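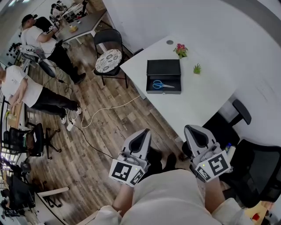 Build notes, September

The second pair of grippers is finished, so I spent the evening in the shared workshop running practice episodes with them. You hold one in each hand, do a small job at a table, and the recording goes off to train the arm I'm building in my garage. I've named the arm Clandeck. It has a base, a shoulder and not much else so far.

The shells are light gray prints, 14 hours for each one at the layer height I like. I got the markers wrong the first time. I had glued them slightly crooked on the old pair, and tracking dropped out whenever I turned my wrist past a certain point. The new bodies have the marker blocks printed square to the shell, black and white, and I put a small green light on each one so I can tell at a glance that it has power.

First task is scissors in an open box. Pick them up, put them down next to the box, put them back. I chose the ones with blue handles on purpose, the contrast against a black box is good. I recorded 52 episodes and threw out 19. Most of the bad ones were me closing the jaws too early — the blades are thin and lie flat, and I kept pinching the bottom of the box.

Things to fix:

The trigger spring is too stiff. My left hand was sore after 15 minutes.
The Rument cable clips don't hold on a table edge.
Sync script still loses the first second of the right gripper.

I've ordered softer springs from Bulto. Next I want to try something with a cap on it, probably a small bottle, and then get back to the elbow joint.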